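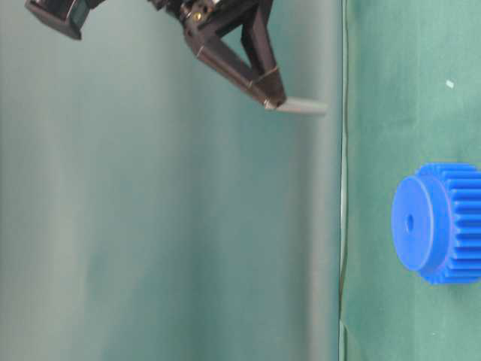
Gears and small parts - the Trutthorpe workshop pages

Welcome to my gallery. My name is Rüdiger Hellwig and since March I am sorting the spare parts which came together in our workshop in Trutthorpe over many years. Most of them are plastic gears, from toys, from old printers and from teaching kits. I put them here so that other people who repair things can compare with their own.

Blue spur gear
Plastic, bright blue, on the green table. A spur gear has straight teeth, parallel to the shaft, and it is the simplest kind to replace. If you look for one like this, please count the teeth first and then measure the outside diameter. With these two numbers you can work out the module, and without the module every order is a guess.

How I keep them
The gears are sorted by module and not by colour. I tried it by colour in the first week and it was very pretty, but I could not find anything. Every drawer has a paper label with the module, the number of teeth and the hole. At the moment there are 800 gears in the drawers and 31 which I could not identify. The 31 live in a biscuit tin.

Cleaning
Warm water, a drop of washing-up liquid and an old toothbrush. Please do not use acetone, it makes many plastics soft. Old grease between the teeth comes out well with a wooden toothpick. Afterwards I leave the gears on a towel until the next day.

Checking the teeth
I roll the gear slowly against a good one of the same module. When it jumps, there is a damaged tooth - often you feel it in the fingers before you see it. A gear with a crack at the hole goes in the bin, also when the teeth are still fine. I glued some of them in the past and they did not hold.

Exchange
I am still searching for gears from the Tromex building sets, mainly the small ones with a square hole. In return I can offer worm gears and short steel shafts. Postage is paid by the person who receives.

Page last changed: 2019-06-12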